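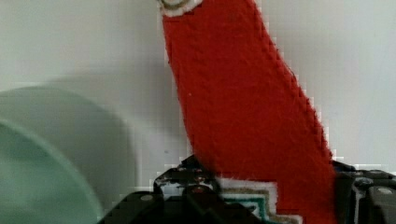
Progress report to the Selvanayagam Fund
Starkton Play Grocery, second report
Period covered: March through the end of June

Hello again from Starkton! When I sent in the first report we had a corner of a room, two sewing machines and a lot of fabric in bags. I'm happy to say it looks a good deal more like a store now, and the kids have noticed. I've tried to follow the headings you sent over, though I've run a couple of them together where I'd only be repeating myself.

What we said we would do

The plan in the application was to build up a soft play grocery that families could use in our room on weekday mornings and that child care programs could borrow by the box. Everything on the shelves was to be cloth: felt, fleece, plush, whatever stands up to being squeezed and thrown. We promised 55 pieces by the end of this period, a checkout counter at toddler height, and a borrowing system simple enough that I could explain it over the phone while holding a toddler's shoe.

Where we are

We have the 55. I was worried about this in April, when the fabric order came in short and I spent two weeks making nothing but bananas (yellow was the one color we had plenty of). Druline made good on the missing bolts and even threw in some remnants, and from there things moved fast. The bread is done, the milk cartons are done, the eggs are done and have already been redone. The cheese wedges came out larger than the pattern said they would and I've decided I like them that way.

The checkout counter is in and gets more use than anything else in the room. Kids who won't touch the food at all will stand there and wait for somebody to bring them a carrot. We painted it a pale gray, which was a mistake with so much crayon around, and it'll get a darker coat over the summer.

The borrowing boxes are the part that's behind. We planned on five boxes and have two going out. Both are booked solid through July, so I don't think demand is going to be a problem! What's holding up the other three is the lids, of all things. The ones we bought don't stay shut in the back of a car. I've found a strap that works and I'm waiting on the price.

The condiments

I want to give these a section to themselves because your reader asked about them last time, and because I could talk about condiments all day. They started out as an afterthought. I had leftover red, I had leftover white, and it seemed silly to have hot dogs with nothing to put on them. Now they're the first thing to leave the shelf every morning. There's something about a bottle. Children who are nowhere near pouring their own juice will upend a ketchup over a felt bun and shake it with total seriousness.

The reds also show every bit of lint in the building. I keep a lint roller by the sink and go over them at closing time, and I've stopped storing them next to the fleece sheep that somebody kindly donated and that really shouldn't be in a grocery store anyway.

Trim has been a learning curve. Striped borders in white, tan and green look wonderful against red felt and are a pain to sew, especially around anything with a bend in it. On straight edges I can run a whole length in one go. On corners I now cut the bands separately and overlap them, which takes twice as long and doesn't pucker. My first few tries puckered so badly I unpicked them and used the felt for tomatoes.

Labels are the other thing parents mention. The bottles with a proper shaped label in white and green get recognized right across the room, long before a child can read anything on it. One little boy calls it "the ketchup sign." I had been planning to leave labels off the mustard to save time and I've changed my mind.

How we store them has changed too. We began with baskets, which looked sweet and swallowed everything. The small stuff ended up at the bottom and the kids tipped the whole lot on the floor to find it (you can picture the noise, even with cloth vegetables). Large black trays with a low rim have been much better. Bright things stand out against them, nothing rolls off, and a three-year-old can see what's there without digging.
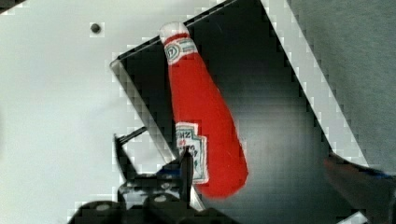 How are the soft pieces cleaned between borrowers?

They get a lint roll and a spot clean with mild soap when a box comes back, then air dry overnight on a rack. Plush pieces go through a gentle cold wash in a mesh bag every other loan. Felt isn't machine washed at all, so anything felt that comes back really grubby is taken out of the box and replaced.

What it cost

The second installment was $1,000, and almost all of it has gone on materials. Fabric was the biggest piece, then stuffing, then the trays and boxes. I've attached the receipts in date order with the fabric ones clipped together. There's one receipt for thread that got wet and is hard to read, so I asked the store for a copy and will forward it when it comes.

Stuffing deserves a word. We switched to Plestex partway through after the cheaper bag we'd been using went lumpy in the wash. It costs more and I went back and forth on it for longer than I'd like to admit. The apples I filled with it in April still feel like apples, and the ones from before feel like bags of gravel, so I've stopped arguing with myself. I did not refill the older pieces in this period. If there's anything left over in the fall that's where I would like to put it.

We came in under on the counter, thanks to a door that was being thrown out. The difference went to the trays.

What we've seen in the room

You asked for observations and said they didn't need to be scientific, which is lucky! The store brings in children who don't usually play together. The older ones take over the counter and make the rules (there are a lot of rules, and the prices are shocking). The younger ones are customers. Sooner or later somebody runs out of pretend money and there's a negotiation, and I've heard more full sentences come out of those than out of any circle time I ever ran.

Parents sit down more than they used to. With the old plastic set there was a steady clatter, and grown-ups spent the morning picking up things that hurt to step on. Now I see people finish a cup of coffee.

We have had two pieces of steady feedback from the child care programs. They'd like more foods their own families cook with, and they'd like fewer donuts. I agree about both. I've cut patterns for rice bags, plantains, dumplings and a bunch of okra, and I'm asking parents to bring in packages from home so I can get the shapes right.

What didn't go well

The velcro vegetables. The idea was that a child could "cut" a carrot in half and stick it back together, and they can, but the rough side of the velcro also sticks to every other piece in the store. It chewed up the surface of the felt lettuce and pulled threads out of the bread. I've taken them off the shelf for now. I may try snaps, though snaps need more checking for the little ones.

The sewing evening was quiet. We ran it at 7 p.m., which is bedtime for exactly the people we were hoping for. In the fall we'll try it at 10 in the morning with the room open and see who picks up a needle.

I also underestimated cutting. Sewing a bottle is quick once all the parts are in front of you. Cutting out the body, the cap, the base and the labels is what eats the afternoon. I've started cutting in batches by color and keeping the parts in envelopes, and it has saved my wrists a bit.

Next period

Strap the lids and get the other three boxes out. Repaint the counter. Sew the new foods, starting with the dumplings, which I'm already a little in love with. Labels for the mustard. A printed card in each box showing what should be in it, so programs can check it before it comes back – we've had one pickle go missing and I'd like it to be the last.

I'd also like to talk with you about whether part of the third installment could cover a better pair of electric scissors. It wasn't in the original budget and I know that needs a conversation. I can send a quote whenever you want one.

If anybody from the Fund is passing through Starkton, mornings are the time to come. We're open from 9 until noon and somebody will sell you a banana for a hundred dollars.

With thanks,
Project lead, Starkton Play Grocery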